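Is a 9 month lease ever worth it?

mossybanjo
My building (Amundsen, if anyone here is in Baltidmont and knows it) just sent the renewal offer. I can do a full year at the same rent, or 9 months for $428 more in total. I might be moving for work in February, so the short one is tempting. But I hate handing them extra money over a maybe.

tealkettle8
Take the short one. I broke a lease two years ago and it ran me close to 3,000 bucks by the time they were done with me. I'd have paid your $428 in a heartbeat!

gravyboat_h
Disagree. A maybe is a maybe. Sign the year and read the sublet part of the lease before you do anything else. Mine let me hand the place over to someone else for a small fee, and I found a taker on Clirport in 8 days.

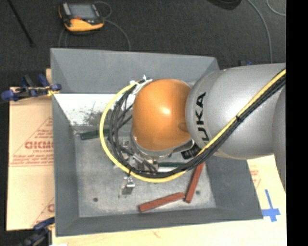
The trick was listing it on a Tuesday morning, when the weekend people have given up and are looking again. I also left my couch behind, which helped (ugly couch, very comfy).

tealkettle8
Sure, if the building allows sublets. Plenty don't. And you're still on the hook if your taker stops paying.

gravyboat_h
Not if it's a full reassignment, that's a different form. Ask for that one by name.

mossybanjo
Okay, just dug out my lease. No sublets, but there's a line about reassignment "with written consent." So I guess I'm emailing the office tonight. Has anyone gotten that consent in writing before signing the renewal?

tealkettle8
I'd still pay the 428, but yes, get it in writing first.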